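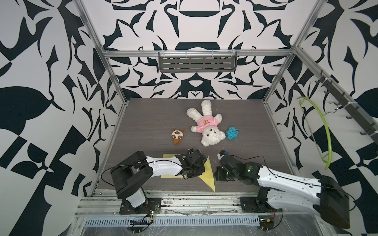
Posted by Rahel Wyss | 7 June 2024 | Household and Laundry | 2 replies

Washing a plush bear with a printed shirt

I wish to request guidance on the cleaning of a teddy bear with curly cream fur and a pink shirt with a printed face on the chest. The shirt is stitched on and cannot be removed. The care label has faded. The bear was purchased in Dornosbridge in December and has not been washed. Is machine washing acceptable, or should the fur be cleaned by hand only? Please also advise on drying.

Florian Hollenstein
Where the label cannot be read, hand washing is recommended. Fill a basin with cool water, add a small amount of mild detergent, and press the bear gently below the surface. Do not rub the print. Rinse 2 times and press out the water in a towel. Air dry for 16 hours, turning the bear at intervals, and continue if the filling still feels damp. Brush the curls with a soft brush once the fur is dry. A hair dryer on a warm setting may flatten or damage synthetic fur and should be avoided.

Drumow
Machine is fine. Pillowcase, cold, gentle cycle. Have done this with several bears and the prints survived.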